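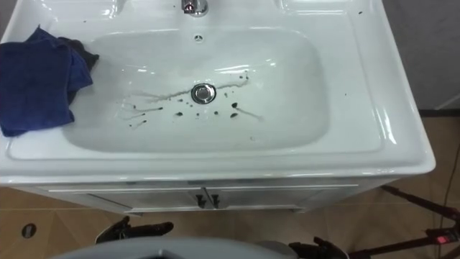 Folks on the north side of Sorkville have been running their taps a little longer than usual this month, and by now most of them know why. The town's water crew is partway through its spring flushing of the mains, which began in the first week of March at the Budaneck end of town and is working its way down toward the river. If you live anywhere near Shabalala Street you have probably already seen the hydrants open and the gutters running like little creeks, and perhaps a few children in rubber boots making the most of it.

Flushing is one of those chores that a town has to do whether it feels like it or not. Over the winter, when everyone uses less water and it moves more slowly under the streets, fine bits of iron and manganese settle along the bottoms of the pipes. Opening the hydrants one after another sends the water through fast enough to lift all that out. It is a bit like sweeping under the refrigerator, and about as glamorous, but the water is better for it by the time summer comes around and the lawn sprinklers start up.

The crew does its work between 10 at night and early morning, when demand is lowest, and it covers a few blocks at a time. Households on the north side were told by door card, and the same card will go out to each neighborhood before its turn comes. In all, roughly 600 homes and businesses are on this spring's list. The older streets on the hill are being saved for last, as their pipes are narrower and take more patience.
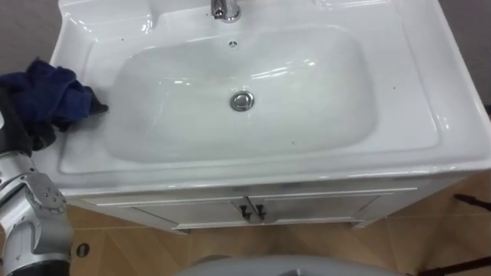

While the work is going on in your area, the water may come out yellow or tea-colored for a while, and the pressure may drop. The town says the color comes from minerals and usually clears within a few hours. The advice is the same as in other years. Run the cold tap nearest to where the water comes into the house until it looks clear, and try not to use hot water until then, so the cloudy stuff doesn't get drawn into the heater. Hold off on white laundry, too. More than one reader wrote to us last spring about pillowcases that went in white and came out the color of weak coffee, and we would love to have a quieter mailbag this year!

It is also worth unscrewing the little screens at the tips of your faucets once your street is done. They catch grit very nicely, which is their job, but then they hold on to it, and people end up thinking they have a pressure problem when all they need is a rinse under the tap and an old toothbrush. Anyone whose water is still discolored a full day after the crew has moved on should call the water office, and someone will come by to take a look and draw a sample. There is no charge for the visit. 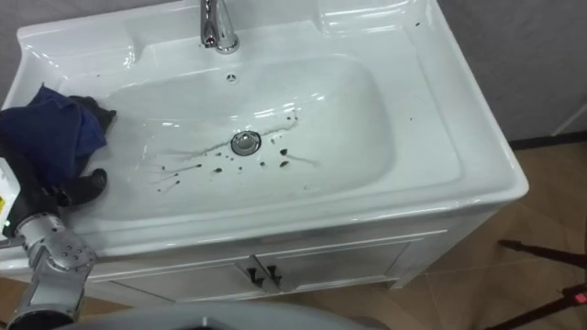

A washbasin with dark splatters around the drain stopper.

The other bit of news from the water office is a happy one for people who have driven the long way around since last fall. The new main under Cladetti Lane is in the ground, all 50 yards of it, and the trench has been filled. The old pipe there had been patched so many times that the crew had stopped being surprised by it, and the town council agreed in the fall that one more patch would be money poorly spent. Paving has to wait for warmer nights, so there will be gravel for a few more weeks, and drivers are asked to keep it to 15 miles an hour past the bakery. The bakery, by the way, has stayed open all through the digging, and its owners would be very glad to see some of the old morning faces again — the parking spots out front are back.

A map showing which streets are done and which are still to come is taped up inside the front door of the town hall and another is at the library, next to the seed exchange. Both are colored in by hand each morning after the crew gets back. If the weather holds, the last hydrant should be closed before the end of the month, though a hard freeze would push things back by a few nights. Households with someone on home dialysis, or with any other medical need for a steady supply, are asked to let the water office know ahead of time so that their block can be planned with them.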